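# Ilero Hand-Held Gripper: Equipment Page

The Ilero is a hand-held, two-finger gripper used for recording manual tasks as training examples for the Cestia learning system. It is held by a demonstrator, who performs the task directly with the fingers of the tool. No robot arm is required at the recording stage. Two units are available for loan to registered project groups, and requests are handled by the equipment desk.

## Intended use

The gripper is suited to tabletop work: picking up, placing, turning, stacking and handing over small objects. It should not be used with liquids, heated items or anything sharp enough to cut the finger pads. Groups wishing to record outside these limits must obtain written agreement from Obinna Onuoha before booking.

Each recording begins and ends with the fingers open and clear of any object. The opening position is used by the processing software, Pomare, to separate one example from the next. A standard set for a new task consists of 300 examples. For tasks involving more than one object, 600 are requested.
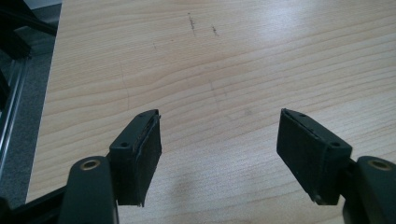

*Page last changed: September*

## Fingers and pads

Both fingers carry a rectangular black pad block with a padded inner face. The top of each block has two small round screw holes, and each arm has a round hole with a brass-coloured ring near its upper end. Borrowers are asked not to loosen or remove any fixing. Light wear along the edges of the padding is acceptable. A pad that has lifted from its backing must be reported, and recording should stop until it has been replaced.

Replacement pads are held under stock code 161 and are fitted by equipment desk staff only.

## Work surface

Recording may take place on any stable table with a plain top. Existing scratches and pencil marks need not be cleaned off, but the surface should not be altered partway through a set. Strong glare should be reduced where possible by moving the lamp or lowering the blind.

## Supplied with each unit

- Gripper with fingers and pads fitted
- Charging lead
- Dollell carrying case
- Printed record sheet

## Booking and return

Bookings are made by the half day. Units are collected from the equipment desk after 9.30 am and must be returned by 4.45 pm. No collections are possible on Tuesday, when the units are checked and their recordings transferred.

The record sheet must be completed and signed by the demonstrator. Sets returned without a sheet will be stored but will not be passed to Cestia for training.

Technical questions: Funmilayo Adeleke
Loans and training for new demonstrators: Berwyn Kemeys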